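Speaker notes: the hand-held gripper, a home build
Folmont shared workshop, February evening talks, my slot is 20 minutes

SLIDE 1, title
Say hello, say who I am (Krisztina Jakab, the bench by the window). Thank Tamás for the loan of the projector. Don't start with the maths! Last time I started with the maths.

SLIDE 2, why a gripper you hold in your hand
The big idea: I wanted to teach a robot arm to tidy up, and I haven't got a robot arm. I've got a spare room and a kitchen table. So I built the hand first, put a camera on it, and I do the tidying myself while it records. The arm can come later, when I can afford one.
Ask who here has tried moving an arm about with a game pad. Wait for the groans.

SLIDE 3, the jaws
Pass the old one round while I talk. Version 2 had a single pivot on each side, and the tips twisted as soon as you squeezed anything firm. Version 3 has two pins a side, so the pads stay at the angle I want all the way through the squeeze. The cutouts in the linkages are for weight. My wrist noticed the difference within one evening, and I'd have cut more away if Tímea hadn't snapped one in half at the Kimthorpe open day (she's here, wave at her).

SLIDE 4, the pads
Blue, textured, and I went through far too many kinds. Smooth ones let paper slide out. Very soft ones grab plush toys beautifully and then won't let go, so you stand there shaking your hand like you've touched glue. If anyone asks where the material comes from: Pálfi, the shop behind the station, ask for offcuts.

SLIDE 5, recordings
1,141 clips so far. Each one is a single pick and put down. I did the first 100 in one go and threw most of them out, I was moving much too fast and everything was a smear. Go slower than feels natural. Open wide before you get near the thing, wider than you think you need.
Mention Aranka's naming scheme for the files and say sorry again for ignoring it until Christmas.

SLIDE 6, what goes on the table
People always want to know this one. Ordinary stuff, and plenty of it: crumpled paper, a tissue pack, little plush balls with faces, shiny wrapped things in a basket. Patterned cloth underneath too. A plain table is lovely and clean, but my own table at home never looks like that, and I want the thing to work at home. Leave this one up for questions.

Likely questions:
Does it need a motor? No, it's my fingers doing the work.
Can I copy it? Yes, drawings are on the Zudton shelf in the blue folder, take one and put it back.
What next? Mariann wants to try socks. I'm scared of socks.
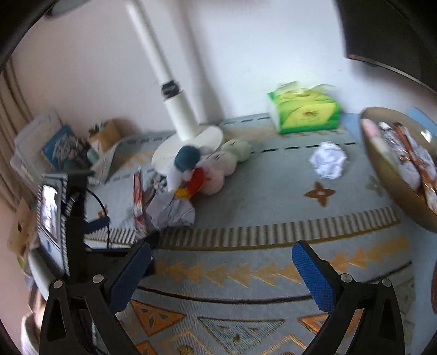 Page last changed: February, 9.40 pm, by Krisztina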